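Where Did the Byline Go? A Term Project on Author Bios at Small News Sites
Final report, Media Practice II

1. Why we did this

Our group wanted to write about press freedom. So did every other group, and we drew the last slot on the sign-up sheet. What was left was "credibility and the web," a topic wide enough to park a bus in, so we narrowed it to something we could finish: the little paragraph at the bottom of a news story that tells you who wrote it.

We asked whether a reader could check what that paragraph claims. If a bio says the writer has won an award, does it name the award? If it says the writer belongs to a press group, does that group have a public list of members?

2. What we looked at

We picked 3 independent news sites that cover our region: Gorkanura, Nendness and Uletti. From each one we took 30 stories, which gave us 90 in all. We started in March and took the newest story first, working backward, so that we couldn't be accused of choosing the funny ones. (We would have chosen the funny ones.)

Every story went into a shared spreadsheet we named Dinsa, after a typo that stuck. For each bio we logged the claims it made and whether a person with a browser and an ordinary amount of patience could confirm them. We set the patience at ten minutes per claim. Two of us wanted five.

3. What we found

Of the 90 stories, 48 carried a bio of any kind. The rest had a name alone, or the words "Staff Report," which at Uletti seems to be the most productive writer in the county.

Nendness had the longest bios. One ran longer than the story above it, a short item on a water main. Its claims were mostly about reach: "widely read," "nationally recognized," "a leading voice." We could not confirm any of these in ten minutes, and we don't think ten hours would have helped. A leading voice does not keep office hours.

Gorkanura's bios were dull and nearly perfect. They gave a beat, a past employer and an email address. We wrote to several of those addresses and got polite answers, one of them correcting our spelling.

Uletti had few bios, but the ones it ran linked to older work, and most of the links opened.

4. Problems with our method

We argued for most of a week over the word "veteran." Half the group counted it as a claim that could be checked against a start date, and the other half called it decoration. We ended up with a separate column for decoration, and it filled up fast.

We also coded the first batch of stories before agreeing on the rules, then had to code them again. The second round took less time and caused more bad feeling.

Three sites is a small sample. We would not want anyone to read this as a verdict on local news, or on Nendness, whose water main coverage was sound.

5. What we would do next

The obvious step is to ask readers whether they look at bios at all. We wrote a short survey and ran out of term before we could send it. The questions are in the appendix, along with the codebook and the decoration column in full. 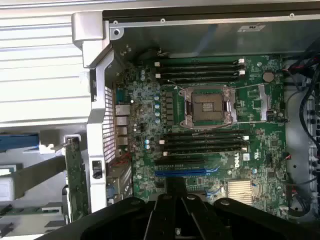
The spreadsheet is open to anyone taking the course next year. Please don't sort it by column F, as it breaks the totals and we never found out why.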